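Nistor Forms: submissions saved twice and no confirmation email
Ticket status: Resolved
Product: Nistor Forms (WordPress plugin)
Site: Midthorpe demo bookings
Priority: Normal

Original report

The booking form on our Midthorpe site has been saving every entry twice since the update on Monday. The visitor fills in the form once, presses Send once, and gets the thank-you message once. In the admin list there are two entries with the same name, same email and same message, and the entry numbers run one after the other. The confirmation email to the visitor does not go out at all. The notice to our own office address does go out, also twice.

Theme is Drutberg, current version, with a child theme. Caching is done by Bimum. No other form plugin is installed. I have already cleared the cache and saved the form again. No change.

Reply from support

Thanks for the report. Please do the following and post the results.

1. Open the form page in a private window with the browser console open and send a test entry.
2. Tell us how many requests to admin-ajax.php show up in the Network tab.
3. Turn off Bimum for a few minutes and repeat.
4. Post the last lines of the forms log (Nistor > Tools > Log).

Customer

Two requests to admin-ajax.php, both status 200. With Bimum turned off there is one request and one entry. The visitor email still does not arrive in either case.

Log from the test with Bimum on:

form 14: submit received
form 14: entry 531 saved
form 14: submit received
form 14: entry 532 saved
form 14: notice sent to admin
form 14: notice sent to admin
form 14: visitor mail skipped, recipient field empty

The recipient field is not empty on the form. It is a required field and the address shows up in the entry.

Reply from support

Those are two separate faults. The double save comes from the form script being loaded twice. Bimum's "combine scripts" option puts a copy of nistor-front.js in its combined file, and the Drutberg theme also loads the file by itself in the footer. Each copy attaches its own submit handler.

In Bimum, go to Scripts > Exclude and add:

nistor-front.js

Then clear the Bimum cache and also the server cache if your host has one. Check the page source afterward. The file name should appear once.

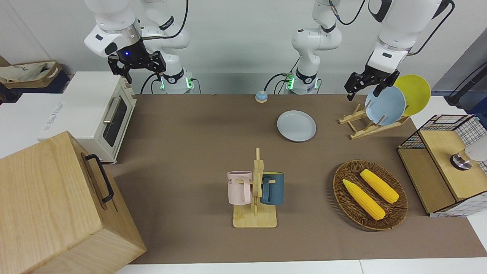

For the missing email, open form 14 and look at Notifications > Visitor > Send to. This setting stores the ID of the email field. If the field was deleted and added again at any point, the form gets a new ID and the notification keeps pointing at the old one. Pick the email field from the list again and save. 

Customer

Exclude rule added, both caches cleared. The script is in the source once now. Sent three test entries, got three entries in the list. Good.

The Send to setting was showing a field that no longer exists. I did replace the email field last month when I changed its label, so that fits. Picked the new one and saved. The log now says "visitor mail sent" but the mail did not arrive at two of my three test addresses.

Reply from support

The plugin is handing the message over, so the rest is mail delivery. Check the From address in Nistor > Settings > Mail. If it uses a different domain from the site, many mail servers will reject it. Set it to an address on the site's own domain and put the office address in Reply-To.

Customer

From was set to an old address at another domain. Changed it. All three test addresses got the mail within a minute.

One more question. Is there a way to remove the duplicate entries in bulk? There are 31 pairs and I would like to keep the first of each.

Reply from support

Nistor > Entries > Tools > Find duplicates. Set the time window to 600 seconds and match on email and message. Choose "Keep oldest." Export the list to CSV before you run it, as deleted entries do not go to the trash.

Customer

Ran it, 31 removed. You can close this.

Ticket closed by support. The script conflict with Bimum has been added to the known issues page.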